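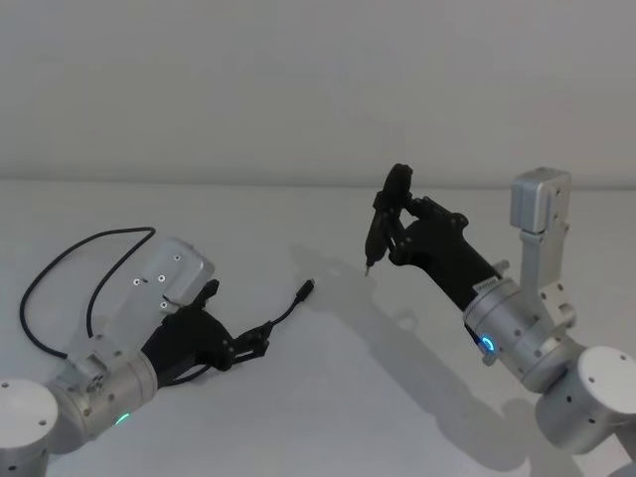
3. Budget und Ausstattung planen

Bevor die erste Bestellung rausgeht, lohnt sich ein Nachmittag mit Papier, Stift und einer ehrlichen Liste der Aufgaben, die eure Zelle später übernehmen soll. Wir planen bei Plidel inzwischen jede Station so und freuen uns jedes Mal, wie schnell aus der Liste ein Warenkorb wird! Wer kleine Teile wie einen USB-Stecker greifen und mit dem zweiten Arm zugleich ein schlankes Handgerät führen will, braucht zwei vollwertige Greifer mit Fingern, und die gehören von Anfang an ins Budget. Auch die Kabel am Arm zählen mit: Eine weite Schlaufe über dem Gelenk verlangt mehr Länge, als das Datenblatt vermuten lässt.

3.1 Vorgehen

1. Aufgaben notieren, für jede Hand getrennt. Welche Teile hält links, welche rechts?
2. Greifer auswählen. Das Fingerset Parnard kostet 1.067 Euro pro Hand, für 2 Hände also das Doppelte.
3. Montageplatten prüfen. Das Lochbild muss zum Handgelenk passen, sonst kommt ein Adapter von Bonis dazu.
4. Tisch festlegen. Eine helle, glatte Platte ohne Aufbauten ist wunderbar für den Anfang, und man findet heruntergefallene Kleinteile sofort wieder.
5. Kabel, Stecker und Ersatzfinger zusammenrechnen. Wir setzen dafür 300 Euro an.
6. Summe bilden: 2.134 Euro für die Hände plus 300 Euro Zubehör ergibt 2.434 Euro, ohne Arme und Tisch.

Hinweis: Wer schon eine Steuerung von McPhee hat, kann sie weiterverwenden. Bitte vor der Bestellung den Softwarestand notieren.

Achtung: Die Arme müssen sich in der Tischmitte treffen können, ohne dass Gelenke oder Kabelschlaufen aneinanderstoßen. Abstand der Sockel erst mit Klebeband markieren, dann bohren.

3.2 Lieferzeiten

Greifer und Platten am besten gemeinsam bestellen. Wer im Mai bestellt, sollte die Betriebsferien der Zulieferer erfragen. Adapter lassen sich nachordern, die Fingersets nur paarweise. Weiter geht es mit der Montage der Sockel in Abschnitt 4.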